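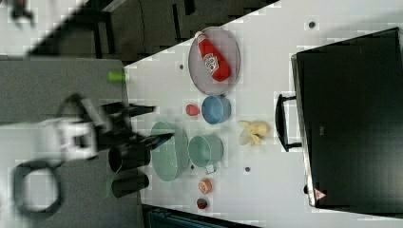 Will the cafe still serve the lemon parfait through August?
The kitchen plans to keep it on until the last day of the month, and then the baked custard comes back in its place.

Imholm Dessert Cafe -- Minutes of the Menu Meeting
May 18, 2022
In the chair: Barrett Montoya

1. Welcome
Barrett thanked everyone for staying after closing, and thanked Mahmoud most warmly for the almond cookies, which were gone before we got to item two.

2. Summer parfait
We tasted 3 versions. The one with honey jelly was the favorite by a good way, though Atia found it a little sweet and would like more lemon in the cream. Mahmoud will try it again with less honey. We sold 326 parfaits last month -- a lovely number for a small kitchen, and Barrett asked that our thanks to the counter staff be written down here, so they are.
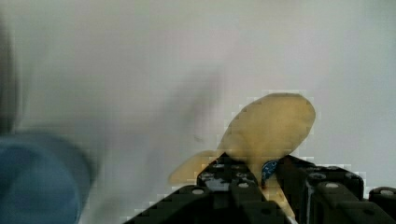

3. Tall glasses
Ledel has offered us 100 tall glasses. Agreed to take them, as the short ones hide the layers.

4. Spending
Up to $2,000 approved for the new ice cream freezer. Atia will get prices.

5. Other matters
The syrup jugs drip. Barrett will look for better ones. Next tasting to be set once the peaches come in.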